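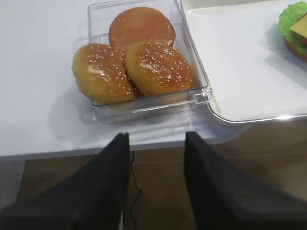 バンズ容器に向けたSkirero二指グリッパ(左腕、指開放状態)

Skirero 二指グリッパユニット SK-3482
積層食品の組付作業向け/手首カメラ付き/左右腕共通

製品概要
SK-3482は、卓上型双腕ロボットの手首に取り付ける電動二指グリッパである。容器からの取り出し、トレイ上への配置、薄物の積み重ねといった軽量物の作業を対象とする。指の開閉機構、手首カメラおよび制御基板を一つの筐体に収め、制御ソフトウェアMisicoから位置指令と把持力上限を個別に設定できる。
本ページには、仕様のほか、設置から日常運用までに守るべき事項をまとめた。導入前の検討資料として、また現場の作業標準を作成する際の下敷きとして使用されたい。なお、本ページの記載は取扱説明書に代わるものではない。相違がある場合は取扱説明書の最新版を優先する。

主な仕様
型式:SK-3482
駆動方式:電動、平行開閉
指数:2
開閉ストローク:54 mm
把持力上限:18 N(Misico側でさらに低い値に制限可能)
本体質量:約965 g(指および手首カメラを含む、ケーブルを除く)
指:黒色、先端角形、左右同一形状、工具交換式
手首カメラ:カラー、固定焦点、指先側を向く固定取付
取付:Ondberg製手首フランジに直付け。他社フランジへはアダプタを使用
制御:Misico グリッパ制御モジュール
停止時動作:把持保持または脱力から選択(出荷時設定は把持保持)

適用範囲
対象とするのは、バンズ、葉物、スライス状の具材など、片手で容易に持ち上げられる質量の物品および同形状の模擬食材である。刃物、ガラス容器、加熱直後の物品、液体を満たした開放容器の取り扱いは対象外とする。
本ユニットは標準仕様では食品接触用途の適合確認を受けていない。販売または喫食を目的とする食品に指を直接触れさせる場合は、使用者が適用法令および施設の衛生管理計画を確認し、適合する指と洗浄手順を別途用意すること。標準仕様の指を用いた作業で触れた食品は喫食に供しない。この扱いは作業者全員に周知し、作業区画にも表示する。

リスクアセスメント
グリッパ単体は部分的に完成した機械に相当する。安全性の評価は、ロボット本体、架台、作業台、治具、対象物および周囲の人の動線を含むセル全体について行う。産業用ロボットおよび協働作業に関する規格の適用可否は、セルの構成者が判断する。
評価にあたり、少なくとも次の項目を記録に残す。

1. 指の間への手指の挟まれ。ストローク全開時の隙間は手指が入る寸法であり、把持力を下げても危険源そのものは残る。
2. 指先端と作業台面との間の挟まれ。下降速度と接触検知のしきい値を併記する。
3. 双腕運転時の左右手首間の挟まれ。片腕ごとの評価では抽出されないため、両腕の同時動作を条件に含める。
4. 把持物の落下および飛散。
5. 停止後の再起動時に生じる指の移動。
6. ケーブルの引き掛かり。手首の全回転範囲で確認する。

指の形状、対象物の種類または作業台の高さを変更したときは、該当項目を再評価する。Misicoの設定値のみの変更であっても、把持力上限、速度上限および停止時動作の三つについては再評価の対象とする。

作業台とトレイの配置
作業台の上面はつや消しの単色とし、対象物と明度差のある色を選ぶ。白色天板は葉物や焼き色のある具材の検出に適するが、白色トレイを併用するとトレイ縁の検出が不安定になることがある。この場合はトレイの位置をカメラで求めず、治具で固定して既知座標として扱う。
Mendes製の浅型トレイを使用する場合、縁の立ち上がりを越える高さを指先の最低通過高さとする。縁の上を水平移動する動作では、把持物の垂れ下がり分を加算する。葉物の垂れ下がりは個体差が大きいため、最も大きい試料を用いて決定する。
具材容器はトレイに隣接させて置いてよい。ただし、容器の壁とトレイの縁が接している箇所では、その両側に指を差し込む動作を教示しない。透明容器は壁の位置を画像から誤って推定しやすい。容器壁から指の外側までの余裕は、教示時に目視で確認し、作業記録に数値で残す。

容器からの取り出し
丸みのある物品は、最大径の位置より下に指先を入れて挟む。表面に光沢のある物品では、照明の反射が輪郭と誤認されることがある。照明の角度を変え、反射が指先の接近位置から外れることを確認したのち、教示データの取得を開始する。
容器内で物品が互いに寄り掛かっている場合、先に取り出す物品を手順書で固定する。順序を都度判断させる運用では、残りの物品が倒れる方向まで含めて試験する。向きの異なる物品が同じ容器に混在するときは、向きごとに把持姿勢を登録する。一つの把持姿勢で兼用しない。
指を閉じたまま容器内に進入させる動作は禁止する。進入時の開き量は対象物の幅に左右の余裕を加えた値とし、隣接する物品との干渉を優先して決める。

薄物の把持と積層
葉物、スライスチーズ、トマトなどの薄物は、把持力ではなく指先の接触位置で管理する。端部を挟んで持ち上げる場合、指先が閉じる位置を物品の上面より下に設定すると、下の層を同時に挟むおそれがある。

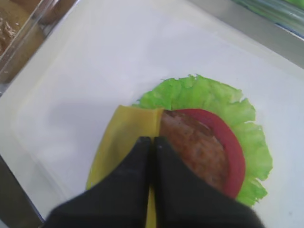 積層途中の位置修正では、最上層のみに触れることを原則とする。下層を動かす必要が生じたときは、上の層から順に外して積み直す手順とし、層の間に指を差し込む修正は行わない。修正動作の把持力上限は、通常の取り出し動作とは別の値としてMisicoに登録する。
手首カメラの視野では、閉じた指の先端とその奥の対象物が重なる。指に隠れる範囲については画像による合否判定を行わない。積層の検査は、手首を退避位置へ移動したのちに取得した画像、または別に固定したカメラの画像で行うこと。両方を使用するときは、どちらを判定の正とするかをあらかじめ定める。
層のずれの許容値は使用者が定める。許容値は上面から見た最下層の輪郭を基準とし、葉物のように輪郭が不定形なものは、基準からではなく直下の層の中心からの距離で表す。判定基準を途中で変更した場合、変更前後の記録を同一の集計に含めない。

速度と力の設定
初回の試運転は低速モードで行う。全工程を低速で通過したことを確認してから、工程ごとに速度を上げる。複数工程の速度を同時に変更しない。
把持力は、対象物が滑り落ちない最小値を求め、その値に必要な余裕を加えて決定する。上限18 Nは機構上の値であり、推奨値ではない。スライス状の物品では、上限付近の設定により変形または破断が生じる。把持の確認は指の位置と電流値の両方で行い、いずれか一方のみの条件で次工程へ進めない。

停止と復帰
非常停止後の復帰は、次の順序による。
1. 作業区画内に人がいないことを確認する。
2. 把持物の有無を目視で確認する。
3. 把持物がある場合は、下に受けを置いてから脱力させる。
4. 指の原点復帰を行う。
5. 低速モードで退避位置へ移動する。
6. 停止原因を記録し、責任者の確認を得てから自動運転に戻す。

自動復帰の設定は使用しない。遠隔操作で運転している場合も、手順1と2は現場の作業者が行う。遠隔側の映像のみで人の不在を判断することは認めない。

教示データ取得時の取り扱い
遠隔操作または直接教示により作業データを取得するときは、操作者とは別に監視者を置く。監視者は非常停止装置に手が届く位置に立ち、物品の補充を兼務しない。
物品の補充および配置替えは、両腕を退避位置に戻し、サーボを切った状態で行う。片腕のみ停止した状態での補充は認めない。
取得したデータには、使用した指の種別、把持力上限、照明条件および模擬食材の使用有無を付記する。失敗した試行は削除せず、失敗区分を付けて保管する。人の手や顔が映り込んだ試行の扱いは、使用者の情報管理規程による。

清掃と点検
始業前:指の固定ねじ、指先表面の傷、カメラ窓の汚れ、ケーブルの被覆を点検する。
終業後:指を取り外して清掃し、乾燥させる。本体に水をかけない。アルコールを使用する場合は布に含ませて拭き、本体の隙間に直接噴霧しない。
月次:開閉ストロークと把持力を測定し、初回測定値と比較する。左右の指先の段差を確認し、段差が認められる場合は指を両側同時に交換する。
実食材と模擬食材の両方を扱う施設では、指を用途別に分け、保管場所も分ける。模擬食材に使用した指を、清掃のみで実食材用に転用しない。

構成品
グリッパ本体、標準指(左右一組)、手首カメラ、接続ケーブル、Ondbergフランジ用取付ねじ、検査成績書、取扱説明書

別売品
交換用標準指、細幅指、他社フランジ用アダプタ、Mendes浅型トレイ固定治具、Misico 把持力測定用ライセンス

注文時の指定事項
取付腕(左、右または両腕)、フランジの種類、ケーブル長、停止時動作の出荷設定。両腕で注文する場合、左右の停止時動作は同一に設定して出荷する。異なる設定を希望するときは、リスクアセスメントの該当箇所の写しを注文書に添付すること。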